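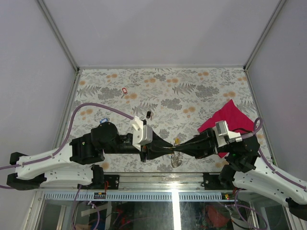
Robot arms over grey leaves and ferns

From: Dilys
To: Yap list
Date: Jul 8, 2026
Subject: Re: [Yap] The christening episode and THAT letter (spoilers to the end of last week)

Eftychia Lambrakis wrote:

> Right, I've watched the christening twice now and I'm convinced Maureen
> knew. She looks straight at the vicar when Joss drops the letter, and she
> doesn't look surprised, she looks cross. If she didn't know the baby was
> Callum's, why be cross? Also can someone remind me whether the solicitor
> in the harbour office is the same one who did the will? My memory of the
> spring episodes is terrible and Kavix has taken half of them down.
>
> And am I the only one who doesn't want Joss and Callum back together?
> Don't all shout.
>
> Eftychia

I'm not shouting! I'm with you on Joss and Callum, I went off him when he sold the boat behind her back and I've never come round. He's lovely to look at and that's as far as it goes for me.

The solicitor first, as that's the easy bit. Yes, same man, Mr Pruett. He did the will in April, the one where old Denzil left the chandlery to "my eldest grandchild living in Clelport" and everybody assumed that meant Tamsin. He had a beard then, which might be what's thrown you. So he knows exactly what that wording means now there's a question over who Joss's father is, and he sat through the whole christening lunch eating a sausage roll and saying nothing. I rewound it to check.

On Maureen though, I read it the other way. I think she was cross about the christening being spoilt, full stop. She's spent weeks on that cake (and on getting her sister to come, after the business with the caravan) and along comes Joss with her bag open. Remember when the roof came in at the wedding and she told off the fireman? She goes cross first and works out why later. If she'd known about Callum she would have had it out with him in the kitchen, she can't hold anything in for longer than an ad break.

If anybody knew, it's Tamsin. She's the one who posted it! We saw her at the postbox the day after the funeral and it never came up again, and I said at the time (it'll be in the archive somewhere) that they don't show a person posting a letter on Clullelura for no reason. I was told it was a gas bill. I would like an apology from the gas bill people when convenient.

My guess for the next few weeks, and it's only a guess, I haven't read any leaks:

Pruett goes to Tamsin before he goes to Joss, and she tries to buy him off with the flat over the chandlery. Joss finds out from the sister, who's had too much sherry. Callum does something daft involving a van. The DNA test gets lost or swapped, sorry, but they always do it, they did it with the twins.

What I can't work out is whether they mean to drag it out until episode 100. They're on 38 minutes an episode now with the new slot and it does feel stretched, there was a very long bit of Denzil's dog walking along the harbour wall last Thursday. Nice dog. But if the will isn't settled by then I shall have forgotten who half of them are.

As for the missing spring episodes, the first lot went down when Kavix changed the menus round and I've had no luck searching by title. Try going in through the cast page instead, click on Maureen and scroll right down. I found the funeral that way, and the one with the flooded pub. If you still can't get the will episode I've got my notes and can type up the main bits for you, they're mostly legible.

One more thing, did anyone else think the vicar was the same actor as the vet from the first series? My husband says no, but he also thought Tamsin and Joss were one person until Easter.

Could people please keep putting spoilers in the subject line as well, a couple of us are a week behind with holidays.

Dilys

--
Yap: the list for Clullelura viewers
To leave, send a blank message with "unsubscribe" as the subject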